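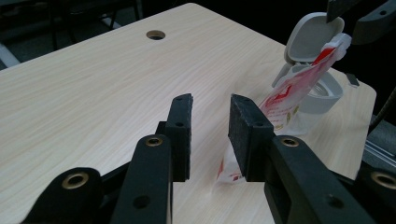
O que é o teor de umidade de equilíbrio da madeira?
É a umidade em que a madeira deixa de ganhar ou perder água para o ar, numa dada temperatura e umidade relativa. Muda com o clima do local.

Tecnologia da Madeira I
Apostila 4 - Água na madeira e secagem
Atualizada em 12/6/02

4.1 Cálculo da umidade
U (%) = (massa úmida - massa seca) / massa seca x 100
A massa seca é obtida em estufa a 103 °C, até peso constante. Como a base é a massa seca, o resultado pode passar de 100%.

Exercício resolvido: um corpo de prova pesa 648 g úmido e 424 g seco.
U = (648 - 424) / 424 x 100 = 52,8%

4.2 Água livre e água de impregnação
A água livre ocupa o interior das células e sai primeiro. A retirada dela reduz o peso, mas quase não altera as dimensões. A água de impregnação está nas paredes celulares. O ponto de saturação das fibras (PSF) fica perto de 28% na maioria das espécies. Abaixo dele a peça retrai e a resistência mecânica aumenta.

4.3 Retração
A retração tangencial é a maior, seguida da radial. A longitudinal costuma ser desprezada em projeto. A diferença entre as duas primeiras explica boa parte dos empenamentos. Tábuas de corte tangencial tendem a encanoar.

4.4 Secagem ao ar e em estufa
Na secagem ao ar, empilhar com separadores alinhados na vertical e proteger o topo da pilha. O pátio da Serraria Jodent, visitado em maio, usa esse sistema antes da estufa. Para móveis de interior, trabalhamos com umidade final de 12%.
Secagem rápida demais no início causa rachaduras de topo e de superfície.

Para a próxima aula
Ler o capítulo 3 do manual Kaseck.
Refazer o exercício de 4.1 com massa seca de 4000 g e U = 12%, achando a massa úmida.
Trazer calculadora.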